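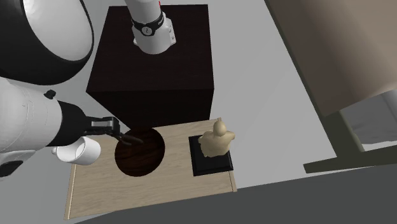
Getting a Reply: Account Recovery Support at Three Online Services
Group report, Digital Communications, second semester
Jamila Miah, Ruairi Hepburn, Finlay Cowie
Supervisor: Catherine Gillies

1. What we looked at

Locked accounts. Specifically what happens when you lose your phone number or old email and the reset link goes somewhere you can't open. We picked three services that students at our campus use a lot: Hevley (photo sharing), Ultora (messaging) and Prosumach (second-hand sales). Original plan had a fourth, Abubakari, but their help centre was being rebuilt the whole time so we dropped it.

2. Method

Online survey, 260 responses. Then our own test accounts, set up in first year email addresses we no longer use. Each of us locked ourselves out on purpose and tried to get back in using only the help pages. Logged every form, every auto-reply, every dead link. Started on a Thursday, all at 9 am, so the times could be compared.

Ruairi did the survey, Jamila and Finlay did the test accounts. Fergus Baird from the year above let us use his coding sheet for the open answers.

3. Findings

Hevley — help form sits behind the login. So if you can't log in you can't reach it. There is a second form, found through a search engine and not through their own menu, and that one does work logged out. Auto-reply came straight away, case number 2424, then nothing for four days. Then a request for a selfie holding a handwritten code. Access back the day after.

Ultora — chat bot only. Typing "agent" or "human" did nothing. Typing "billing" got a person in two minutes, who said recovery wasn't her department but transferred the chat anyway. Finlay got in the same afternoon. Jamila tried the same thing the next morning and was sent back to the bot.

Prosumach — has a phone line, hours listed in the footer. Friendly, slow. They wanted the date of the last sale, and the test account had never sold anything, so the call went in circles for a bit. Never recovered it.

Survey: most people who wrote a comment had given up and made a new account. Several had payed a stranger who messaged them offering to "unlock" it. None of those got their account back. We think this part deserves its own study.

4. Problems

Test accounts were nearly empty, real ones have history that support staff can check. Survey was shared mainly by people who had a bad time, so it leans negative. Jamila's Ultora log is missing the first evening, browser crashed.

5. Suggestions

Logged-out help form linked on the sign-in page. Say how long a reply will take. Backup codes offered at sign up, not burried in settings. Warn people about paid unlockers in the auto-reply itself, as that's when they're most likely to go looking.

Survey questions and full logs are in the appendix, ask Ruairi for the spreadsheet version.

Related reports
Two-step login habits in shared houses
Reading the terms: a timed study
Why students leave group chats
Second-hand selling and fake buyers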